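Flallham Community Help Pages
Section: Offices, Halls and Shared Kitchens
Topic: Refreshment areas

Arranging a wooden tea box for a shared meeting room

Posted by Cremilda Marinho
Status: Open for replies

Good afternoon. I am responsible for the refreshment arrangements on one floor of a shared office building in Flallham. The floor has a kitchen at one end and four meeting rooms at the other, and until this spring the tea was kept in the kitchen in the cardboard cartons in which it was purchased. The cartons were frequently left open, and visitors were observed carrying an entire carton into a meeting and leaving it there.

In June the building office approved the purchase of a wooden tea box with a clear lid and nine compartments. It is intended to stand on the table in the largest meeting room on days when outside visitors are expected, and to be returned to a cupboard in the evening. I would be grateful for guidance from members who manage a similar arrangement on the following matters.

First, should the sachets be placed upright or laid flat? I have tried both. When they are upright the box holds a good number, but they lean over as soon as a few have been taken from a compartment, and the box looks neglected by the middle of the morning.

Second, how should the varieties be divided among nine compartments? We currently offer five: a black breakfast tea, a decaffeinated black tea, a green tea, peppermint and chamomile. The black tea is used far more quickly than the others.

Third, is a box of this type adequate for keeping tea fresh, or should it be regarded as a serving item only? Our supplier, Langlois, delivers individually wrapped sachets, but we also have a quantity of unwrapped bags from an earlier order which I would prefer not to discard.

Fourth, where on the table should the box stand? The room is used for presentations, and the table has an opening for cables which must remain accessible.

I should add that the annual order for the floor is 2,000 sachets and that last year's recorded use was 1,903, so I do not expect the quantity to change. The question concerns presentation and storage only.

Thank you in advance for any assistance.

2 replies

Reply posted by Gilmar Barbosa
Member, Offices and Halls section

Dear Ms. Marinho,

I supervise the meeting rooms at the Erken building, where we have used boxes of this kind for several years. Our written procedure is reproduced below with small changes, and you are welcome to adapt it. Please note that it was prepared for a staff of two and may contain more detail than you require.

1. Before filling

Empty the box completely, including any sachets left from the previous day. Turn it over above a waste bin and tap the base lightly. Tea dust collects in the corners of the compartments, particularly where paper bags have been stored, and it will mark the wrappers of the new sachets.

Wipe the wooden parts with a cloth that has been wrung out well. Do not place the box under a running tap. Clean the inside of the lid with a separate dry cloth, and the outside last. Leave the lid open until the interior is completely dry. At Erken we do this on Friday afternoon and leave the box open in a locked cupboard over the weekend.

2. Upright or flat

Foil-wrapped sachets should stand upright. If they are laid flat, only the top one can be identified, and guests will lift out several in order to see what is beneath. Some leaning is to be expected and does not, in our experience, cause any complaint. A compartment should be filled until the sachets support one another but can still be withdrawn with two fingers. If a sachet catches on its neighbor and brings it out as well, the compartment is too full.

Face all of the wrappers in the same direction, with the printed name toward the front of the box. Where the name is printed only on one side, this is the single step that makes the greatest difference to visitors.

Where leaning becomes excessive, we place a folded piece of plain white card at the back of the compartment. It takes up the empty space and cannot be seen when the compartment is full.

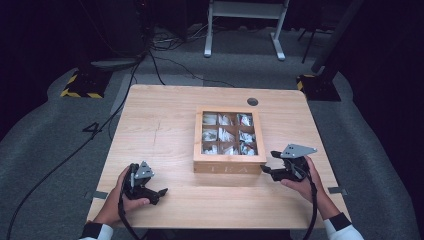
3. Dividing the varieties

A box with three rows of three compartments is best planned by row. With your five varieties I would suggest the following:

Front row: black breakfast tea in all three compartments.
Middle row: decaffeinated black tea on the left, green tea in the center and on the right.
Back row: peppermint on the left, chamomile in the center, and the right compartment reserved.

The reserved compartment may hold sugar or sweetener sachets, or a second supply of whichever tea is in demand. We advise against leaving it empty, as it quickly becomes a place for used wrappers. A small dish should be set out for those.

If all of the wrappers are of the same general color, as is the case with many foil sachets, it is difficult to distinguish one tea from another through a closed lid. A printed card beside the box, laid out in the same rows, will resolve this. Please do not attach labels to the lid itself. The adhesive is troublesome to remove, and the labels are invariably out of date within a month.

4. Freshness

A wooden box should be treated as a serving item. Ours closes neatly, but it is not airtight, and I would not expect yours to be. Wrapped sachets will come to no harm in it. Unwrapped bags will lose their scent and, more importantly, will take on the scent of whatever is next to them. Peppermint is the worst in this respect. If you wish to use up the unwrapped bags, keep them in a tin in the kitchen for the staff and reserve the box for wrapped sachets.

The reserve stock should be kept in the original cartons, closed, away from the kettle and away from coffee. We hold 700 sachets on the shelf at any time and reorder from Ganance when the last unopened carton is started. Older cartons are placed at the front.

5. Position on the table

Place the box near the middle of the table, with the side that bears any lettering facing the door or the first row of seats. Keep it clear of the cable opening. Visitors will reach across it to connect a laptop, and a cable drawn over an open lid can pull the box with it. Allow enough space behind the box for the lid to be opened fully.

Hot water should stand on a separate tray or a side table. I would emphasize this point if your table is wood. Steam and drips will mark a wooden surface, and any existing crack will take in water and widen. A felt pad under each corner of the box is also advisable, as small pieces of grit beneath the base will scratch the table when the box is slid from one seat to the next.

6. End of the day

Close the lid, carry the box with both hands under the base, and return it to the cupboard. Do not lift it by the lid. We replaced the hinges on one of our boxes twice before this instruction was added to the procedure.

I hope that this is of use. I would be pleased to answer any further inquiry.

Gilmar Barbosa

Comment from Cremilda Marinho

Thank you, Mr. Barbosa. This is very thorough. I had filled the compartments too tightly, and I believe that was the reason two or three sachets were coming out at once. May I ask whether you refill during the day, or only in the morning?

Comment from Gilmar Barbosa

Only in the morning, unless a meeting of more than twenty persons is booked, in which case the front row is topped up at 12:30. Refilling while a meeting is in progress was found to be a distraction.

Reply posted by Flallham Halls Desk
Section account

The recommendations given above are consistent with the general advice of this section. We would add the following remarks.

Members who hire out a room to the public should confirm that guests are able to read the list of ingredients for each tea. Where the wrapper does not carry this information, keep the outer carton, or a copy of the relevant panel, in a folder near the box. Herbal and fruit blends in particular may contain ingredients that some guests need to avoid.

With regard to the number of varieties, our hall reduced its selection from eight to five following a stock check in which 922 sachets were found to be past the date on the carton. Nearly all of them were fruit blends. A smaller selection was easier to maintain, and no objection was received from regular users. One user did ask for the return of the lemon and ginger, which was reinstated.

We do not fully agree with the placement of sweetener in the box. Paper sugar sachets split readily, and loose sugar is difficult to remove from the corners of a compartment without taking everything out. A separate bowl is preferable. If the ninth compartment must be filled, a second compartment of decaffeinated tea would be our choice.

As to the box itself, unfinished wood may be treated lightly on the outside with a food-safe oil. The interior should be left untreated, as oil may carry a smell to the wrappers. A clear lid should be cleaned with a soft cloth only – kitchen paper may leave fine scratches if the lid is plastic, and they are noticeable under ceiling lights.

Members seeking a blank tea card in three rows of three may request one from the section desk. Please state whether large print is required.

Comment from Cremilda Marinho

Thank you. I would like to request one card in large print. The sugar will be moved to a bowl, and I will bring the question of a fifth variety to the building office, as the chamomile is seldom taken.

Related topics in this section
Removing cup rings from a meeting room table
Storing ground coffee in a warm kitchen
Labels for shared refrigerators
Booking forms for rooms with refreshments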